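Clitar to introduce hard-water test for bar soap

April 16, 2019

Bar soap sold under the Clitar mark will have to pass a hard-water lather test from August, under a revised specification released today by the trade laboratory at Prurkberg.

The change affects solid toilet soaps only. Liquid hand wash, shampoo bars and laundry soap are covered by separate documents and stay as they are.

Under the current specification, a bar is tested in softened water at a temperature of 40 degrees Celsius. Results from that method are repeatable between laboratories, but they say little about how a bar performs in districts supplied from bores or limestone catchments. Calcium and magnesium in the water react with the fatty acids in true soap to form an insoluble curd, which suppresses lather and leaves a grey film on basins and tiles.

The revised method keeps the softened-water test and adds a second run in water prepared to a fixed hardness. Foam height is read twice in each run, once when agitation stops and again after 2 minutes. A bar must meet the minimum in both waters to carry the mark.

Siham Ragab, who heads the wet chemistry section at Prurkberg, said the laboratory had run the draft method on 114 retail samples before settling the limits.

"Most of the tallow and coconut blends passed without any change to the recipe," Ragab said. "The bars that had trouble were generally high in stearic acid and low in the shorter-chain fats. They are good hard bars and they last well, but they do not foam much in bore water."

Manufacturers can bring a marginal product into line by raising the coconut or palm kernel fraction, or by adding a small amount of a chelating agent. The first option tends to make a bar more drying on the skin. The second must be declared on the label.

Limits on free alkali, chloride and moisture are unchanged. Moisture will continue to be measured on a core sample taken from the centre of the bar, as the outer layer dries faster in storage and gives a low reading.

The revision also includes a section on wear. Bars are weighed, put through a set number of wash cycles, dried on a rack and weighed again. The loss in mass is to be reported in grams, but there is no pass limit at this stage. Prurkberg will collect the figures for a future edition.

Stamped lettering is treated in the same section. Laboratories are asked to record the point at which the brand or batch impression can no longer be read, using a reference lamp held at a low angle.
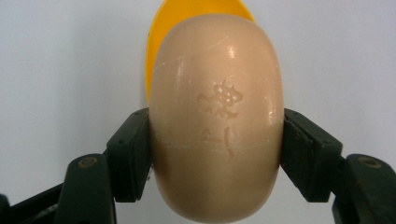
Depth of impression is left to the maker. Several suppliers had asked for a minimum depth, on the grounds that hotels and hospitals use the stamp to check stock rotation. The laboratory declined, noting that a deeper die increases cracking in bars with a low moisture content.

Rosalind Benavides, technical manager at soap maker El Khatib, said the company supported the second lather test but expected some cost in the first year.

"We send out for this kind of work, so each formula is another set of fees," Benavides said. "We would have liked the wear test to be settled at the same time. As it stands we will be testing now and probably again when a limit comes in."

El Khatib makes its standard 100 gram bar in a single formula for all regions. Benavides said the company had no plans to produce a separate hard-water version.

Testing will be available at Prurkberg and at the Faltau laboratory, which took part in the comparison trials. Faltau reported slightly higher foam readings than Prurkberg in the early rounds – the difference was traced to the diameter of the measuring cylinders, and the method now specifies a single size.

Products already carrying the mark may be sold until existing stock is used up. Applications lodged before August will be assessed under the current specification, provided samples reach the laboratory by the end of July. Copies of the revised method and the sample submission form can be obtained from the Clitar office.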